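Best Woman

The train to Florstead was 40 minutes late and I had the rings. Both of them. In a sock, in my coat, because the box was too big for the pocket and I panicked.

My brother called five times. I let it ring. What do you say? I'm in a field outside Stindden, there are cows, tell her to walk slower.

The speech was in the other pocket. Four pages, all wrong. I had crossed out the part about the boat and then writen it in again above the crossing out. Our mother would hate the boat. Our mother hated boats, speeches, February weddings and the hall, which had chairs for 80 and a guest list of 89. Stand at the back then, my brother told her. She didn't speak to him until Christmas.

We moved. We stopped. A man across the aisle ate an egg.

I got in at ten past two and ran. Wrong shoes. No cabs, only a Tradisport van at the curb with the engine going and a driver reading his paper. I knocked on the glass. I said wedding. I said Cordeiro Hall, please, I have the rings, and I held up the sock like a crazy person.

He moved a box off the seat.

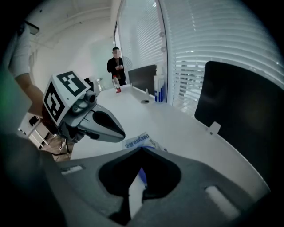
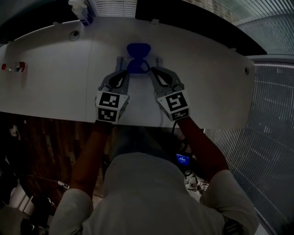
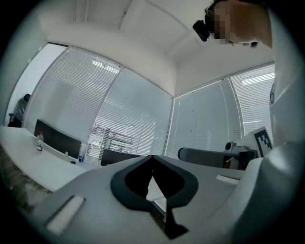

He drove like he was the one getting married. Over the bridge, past the bakery, through a light I would call orange. He asked who was it. My little brother, I said, and then I was crying, which I had not planned to do till the cake.

They were all still outside. Everyone, in the cold, coats over the good clothes. The bride had a blanket around her and somebody's boots on under the dress – green ones, huge. She saw me and laughed so hard she had to hold the rail.

My brother didn't laugh. He came down the steps and put his hand out, flat, the way he did when he was six and I had the candy.

I gave him the sock.

He looked in it. Looked at me.

"Is it clean?" he said.

"It was this moring," I said, and our mother took my arm and we went in.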